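## 4. Does a clear desk policy change how people work?

The claim that shared offices work better when desks are left bare has been repeated so often that its evidence is seldom checked. We looked for that evidence at two sites, Grumton and Bramholm, both of which had adopted the Luser clear desk rules before our study began. Under those rules, a desk may hold one pen cup overnight and nothing else. The pen cup was allowed after staff at Grumton complained of having nothing to write with in the morning.

Earlier supporters of the rules point to the Murthy survey, in which 127 office workers rated their own focus before and after a policy change. We have doubts about it. The workers knew what the change was meant to achieve, and the "after" ratings were collected by the same managers who had brought it in. A rise in self-rated focus under such conditions tells us little about focus.
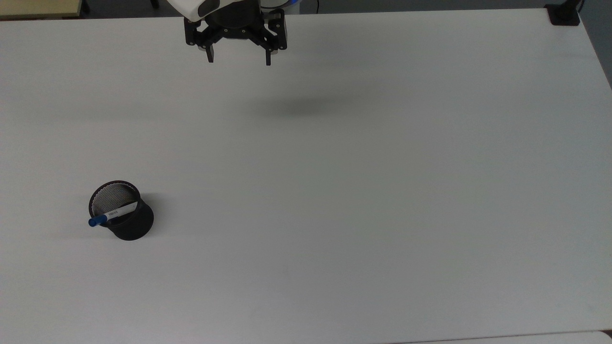
Our own measure was duller. We asked staff to keep a short log of when they began a task and when they left it, for 14 working days under the clear desk rules and 14 under the old ones. Logs were kept on paper and collected at 5 p.m. Staff at Bramholm filled them in more faithfully than staff at Grumton, and we suspect that many of the Grumton entries were written from memory at the end of the day. Readers should treat the comparison between sites with care.

Within each site, we found no difference in time on task that we would be willing to defend. The median unbroken stretch of work was 40 minutes under both sets of rules at Bramholm. At Grumton it moved by 2 minutes, in favor of the cluttered desks, and we attach no meaning to that.

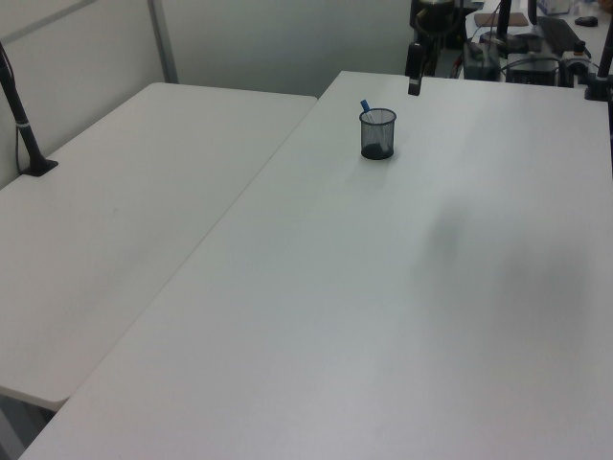
*Section last changed: June*

**Figure 2.** Black mesh pen cup on a white tabletop.

What did change was where things were kept. Papers that had lived on desks moved into drawers, onto windowsills and, in one part of Bramholm, into a meeting room that could no longer be used for meetings. None of this appears in the usual accounts of clear desk policies, which stop measuring at the edge of the desk. If the cost of finding a document has simply moved to another room, an audit of desktops will miss it and report a success.

A defender of the rules might answer that cleaning is easier, and we accept this. It is a modest benefit and could be argued for on its own terms. Our objection is to the larger promise about attention, for which we found no support in the logs and only weak support in the survey that is normally cited for it.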